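Stakia Club Kit, two-finger gripper add-on and practice software
School and club equipment > Robotics > Arms and grippers

Status: in stock, kits. Spare pads back in June.
Page updated 2/10/18

What it is
Add-on gripper for the Stakia bench arm, plus the practice software that goes with it. Made up for clubs that want to enter the Rolter pick and place round and haven't got the hours on a real arm. Black finish only. Grey is gone, please don't order grey.

What's in the box
Gripper body with both fingers fitted
Spare pads, 2 pairs
Cable, long one
Hex key and bag of screws
Software licence for one club, as many pupils as you like
Printed task book (29 tasks, easy ones first)
Sticker sheet

Not in the box: the arm, the power supply, a laptop. We do get asked. Power supply is on the Cardoso page, get the one with the screw-on plug.

Price
Kit 171 pounds, delivery on top. Clubs ordering for more than one bench, email Mylene Saludo before you pay and she'll do you a quote. School purchase orders fine. Put the club name on the order as well as the school name, last term we had parcels going to the wrong office.

Fitting
Arm off at the wall. Old tool off, four screws. Line up the notch, push on, screws back in by hand first then the hex key. Don't do them up tight until all four are started. Plug the cable in, clip it down the back of the arm, leave a bit of slack at the wrist or it will pull when the arm turns over. Power on, run Setup, let the fingers open and close twice by themselves. If they buzz and stop, see Problems.

The practice software
Runs on most school laptops, slow on the very old ones. Install from the stick or the download, same thing. Pupils drive the arm with a gamepad or keyboard, or write the moves in blocks, or type them in. Scores are saved per pupil. Teacher can see the lot from the teacher login, which is on the card inside the lid so don't throw the lid away.

Levels go from plain cubes up to the bathroom room, added after Lucie Beaudoin's after-school group kept finishing everything by half term.

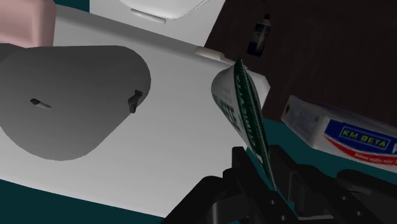 Task book order matters for the thin items, so do boxes and bottles first and leave packets till the group can line the wrist up without thinking. A cube forgives a lot. A flat packet with a pointed end, like the green and white one between the fingers over the white surface, wants the fingers lined up properly before they close, and pupils tend to rush it. Afonso Veloso gets his lot to say the wrist angle out loud before they press close. Works well. There is a slow button, bottom left of the screen, use it. Packet tasks can be scored on time or on tidy placing, pick which in Settings before the session starts becuase it can't be changed half way.

Problems
Fingers buzz and stop: cable not pushed home, or a screw is catching. Back it off a turn.
Fingers close but not square: run Setup again.
Software won't find the gripper: unplug, close the program, plug in, open the program. In that order.
Gamepad works backwards: tick Flip in Settings.
Scores missing: check they logged in with there own name and not Guest.

Goes with
Sokell clamp base, small
Sokell clamp base, large (for the wobbly folding tables)
Spare pads, pack
Second club licence

Rolter round
Kit is allowed as supplied. Longer fingers or home-printed pads, ask Ermelinda Matos first, she does the checking in on the day and will want to see them. Bring your own gamepad.

Returns
Unused, boxed, with the card. Opened software can't come back. Faulty grippers we swap, send a short note saying what it was doing when it stopped. Questions to Jaime Rocha, email better than phone in term time.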